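# Muscombe Tabletop Handling Set

This repository holds the recordings, notes and scripts made by the Muscombe Student Robotics Society for its second-year project on picking up and moving everyday objects. The work began in September and was carried out by students in their own time, with equipment lent by the Department of Engineering.

Version 2 was released on November 23, 2020. It replaces the earlier release, which should no longer be used for assessed work.

## Purpose

The set supports student projects in which a single arm must approach, grasp and set down a named object while other objects stand close by. It is suitable for teaching, for trial training runs and for the society's entry in the Werkalora student competition. It has not been prepared for commercial use, and the society makes no claim as to its fitness for that purpose.

## Objects and layout

Objects were chosen from those commonly found on a desk or in a kitchen. Mugs and cups of different sizes are placed on a wooden table with taller items, such as a water bottle and a tissue box, standing further back. Layouts were changed between sessions by the student in charge, who entered each change in `layouts.csv`.

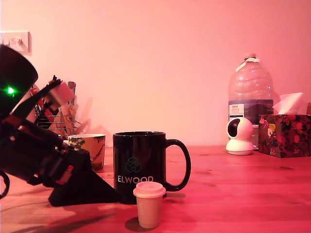 Ruth Bermúdez

The black mug marked "ELWOOD" is listed in the object table as `mug_dark`. The small cream cup with a lid is listed as `cup_mini`. Users should note that the two differ greatly in size, and that grasp settings suited to one should not be applied to the other without checking.

Cups with handles are recorded with the handle direction as judged by the operator. This field is left blank where the operator was unsure.

## Contents

- `sessions/` – recordings, with one folder for each session
- `layouts.csv` – starting positions and later changes
- `objects.csv` – object names, sizes and short notes
- `scripts/` – tools for reading and checking the files
- `forms/` – blank session and fault forms

Each session contains 20 attempts. An attempt ends when the object has been released or when the operator stops the arm. Stopped attempts are kept and marked `stopped` in the session file.

## Known limits

Lighting was not controlled. Some sessions have a strong pink or orange cast, and bright reflections may appear on the table. Colour should therefore not be used as the only means of telling objects apart.

The arm may hide objects standing behind it. Labels for hidden objects were taken from the layout file and have not been checked against every recording. Session 6 has no force readings.

## Use and credit

Members of the society may use the set freely. Other students should apply in writing through the Conceição Laboratory office. Reports and posters should name the society and state the version used.

Corrections may be sent to the same office, giving the session and attempt number.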